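Workshop > Robot arms > Setting up in the simulator

Search this site Go All topics

Setting up a marker-and-pot cell in simulation, start to finish

Last updated: October 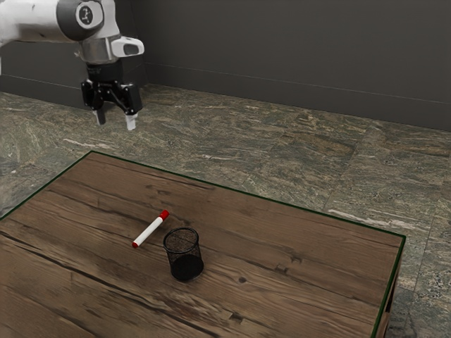

The simulated cell at the start of a run: gripper open, marker and mesh pen holder on the table.

I've had a few messages asking how I get my simulated pick-and-place cell to behave, so I've finally written the whole thing down. The job is a simple one: pick up a marker, drop it in a pen holder, go back to the start. You'd think it would take an afternoon. It took me a good deal longer the first time, mostly because I did everything in the wrong order, and I'd like to spare you that!

I use Nultari for the simulation and a little scheduling tool called Zutska to run batches overnight. If you use something else the menus will be different but the order of work should be the same.

Before you start

You'll want the arm model loaded with its gripper already attached, a table, and your two objects. Save a copy of the empty project first and give it a name you'll recognise in a month. I now put the word CLEAN in mine, having once spent an evening tuning what I thought was a fresh copy and wasn't.

Step 1: fix the table and leave it alone

Put the table in and lock it. In Nultari that's the padlock in the object list, and it's easy to miss because it's pale grey on slightly paler grey. If the table isn't locked it is treated as a loose object, and the first time the arm leans on it the whole thing will slide off across the floor with your marker on top.

Check the height too. My table model came in with its origin at the top surface, and I had assumed the feet. Everything looked fine until I asked for a grasp height and the fingers went straight through the wood.

Step 2: choose a home pose that's out of the way

I park the arm back beyond the table, over the floor, with the fingers apart and pointing straight down. People tend to park it directly over the work (I did) and it does save a bit of travel, but then every reset puts the gripper near the things you're trying to place. If an object spawns slightly high or tips over, it can touch a finger before the run has even begun, and then you're hunting a fault that isn't in your code at all.

To set it:

1. Jog the arm to where you want it, using joint moves for this bit.
2. Open the gripper fully.
3. Save the joint values as home. Save the joints, please, and not the tool position – the arm can reach the same spot with its elbow in more than one place, and sooner or later it will pick the silly one.
4. Reset the cell a few times and watch that it comes back to the same shape.

Step 3: place the marker and the pen holder

Lay the marker flat and stand the pot upright near it. I like the marker on a diagonal to the table edges. With it square on, a wrong wrist angle can still give you a passable grasp by luck, and you won't find the mistake until you turn the marker round.

Leave enough room between the two for an open gripper. Mine are close together, so I check the approach by hand: bring the gripper down over the marker slowly and look at the finger nearest the pot. If it clips the rim, turn the wrist half a turn and try again, or move the pot.

Now the mesh. Wire mesh looks lovely on screen and is a misery for the physics. My first pot used the full visible mesh for collisions and the simulation crawled. Swap it for a plain set of wall pieces and a base, and keep the mesh for looks only. Don't use the automatic "convex" option, though, or the pot will be filled in like a drum and your marker will sit on top of it forever.

Step 4: teach the grasp

Make three poses for the marker: one above it, one at grasp height, and one lifted clear. Tie all of them to the marker and not to the table, so they follow it when it moves.

Aim for the middle of the barrel. If you grip too near the cap, the other end droops during the lift and you'll be trying to post a tilted pen into a round hole. Close the fingers slowly, wait a moment, then lift. That little wait made more difference to me than any friction setting.

Step 5: teach the drop

The marker starts lying down and has to go in end first, so there's a turn to fit in somewhere. I do it high up, well clear of the rim, and then come down in a straight line. Open the fingers once the lower end is inside the pot, go straight back up, and only then head for home. I tried turning and lowering in one smooth move (it looked wonderful) and knocked the pot over again and again.

Step 6: run a batch

One good run tells you very little, so set Zutska going with small random shifts to the marker's position and angle. My last overnight batch was 867 runs, and 164 of them failed. That sounded dreadful over breakfast until I looked at the log and found that nearly all of the failures had the same cause: the wrist was hitting its joint limit on one particular range of marker angles. I let it pick the marker up the other way round for those and the next batch was much happier.

If your failures are scattered about with no pattern, go back to the contact settings before you touch the poses.

Looking after it

Every Monday I reset the cell to the CLEAN copy, run the same short test, and compare the log with the week before. It's dull, but after a Nultari update it's how I noticed the default friction had changed. Keep a note of your version numbers in the project folder as well.

Next I'm swapping the marker for something fatter, and I'll add the new grasp poses to this page when they're working.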